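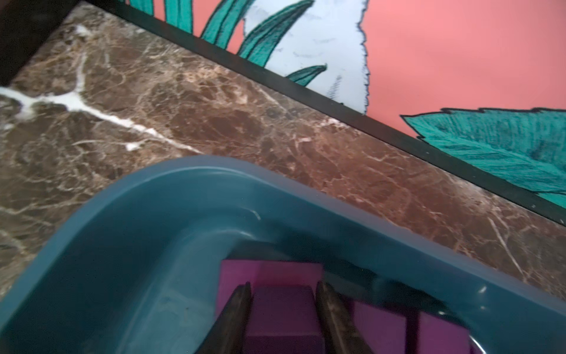 Forum > Small Cells and Benchtop Arms > Maintenance and Repair > Right arm gripper closing crooked, two-arm block cell

marble_top_mick
G'day all. After some advice on our sorting cell here at Fliltdale. It's two arms on the one table, both with the Jerno two-finger grippers. Since the middle of September the right-hand one has been closing a bit crooked, so a cube gets picked up fine but twists when it's let go over the bin. I've re-zeroed the gripper, cleaned the finger faces with isopropyl and checked the finger screws (they were snug). Better for a day, then back to its old tricks. The left arm has the same fingers and the same settings and hasn't put a foot wrong.

Counter on the right gripper says 1208 cycles since the last strip-down, which doesn't seem like much to me?

pnaseri
Fingers. Swap them left for right between the two arms and see if the problem follows. Takes four screws and a cup of tea. If the left arm starts doing it you've got your answer and you can stop pulling the gripper apart.
- Pouran Naseri

tassie_torque
I'd put money on the cable before the fingers. If the gripper cable is tugging at the wrist when the arm reaches right out, you'll see all sorts of rubbish at let-go. What does yours do at full stretch? Got a picture of the whole table?

marble_top_mick
Yep, hang on.
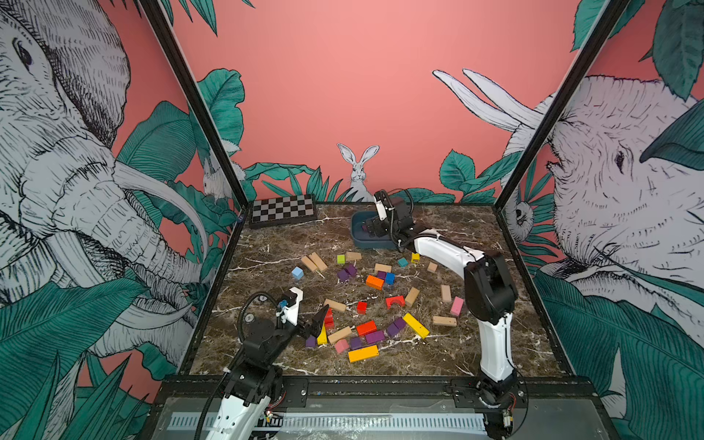
Both arms at work, right-hand gripper down in the bin at the back

The cable does make a fair loop off that gripper now that I look at it. I left it long on purpose when I first dressed it, I was worried about it going tight.

tassie_torque
There you go! That's a lot of loop. Long is good at the elbow, not so good hanging off the gripper where it can catch on the rim when you drop into the bin. I'd bring it back along the forearm with a couple of soft ties and leave just enough for the wrist to turn both ways.

pnaseri
Not convinced, sorry. A cable catching would be random, and he says it twists every time. Also you said it came good for a day after cleaning, and cleaning doesn't move a cable. Do the swap first. If you change both things at once you'll never know which it was.

sigrun_s
Popping in because we had this exact thing. Ours was neither - one finger had been put back on after a clean with a sliver of foam dust behind it. Couldn't see it, could only feel it with a fingernail. Pull both fingers, wipe the seats and not just the faces, then put them back and nip the screws up a little at a time, side to side. Spare fingers from Atanasov took ages to reach us, so don't chuck the old ones.

Love the elephants by the way. Do they upset your Illura calibration at all?
Sigrun Söderlund

marble_top_mick
Ha, no, the elephants behave. It's the glare off the tabletop that gives me grief, I recalibrate with the room lights on whatever the time of day.

OK so the plan is: pull the fingers, clean the seats, run it. If it still twists, swap left and right. The cable stays as is until then (sorry torque).

tassie_torque
Fair enough, but I'm still saying cable.

marble_top_mick
Update, 2023-10-07. Sigrun, there was muck behind the left finger, only a smear of it. Cleaned both seats, refitted, and it's dropping cubes square again. I ran it all morning with no twist. Then I tied the cable back as well, because the loop was bugging me every time I opened that photo.

pnaseri
So now we'll never know about the cable, haha. Note the cycle count in your log and check the seats again before it gets back up to where it was.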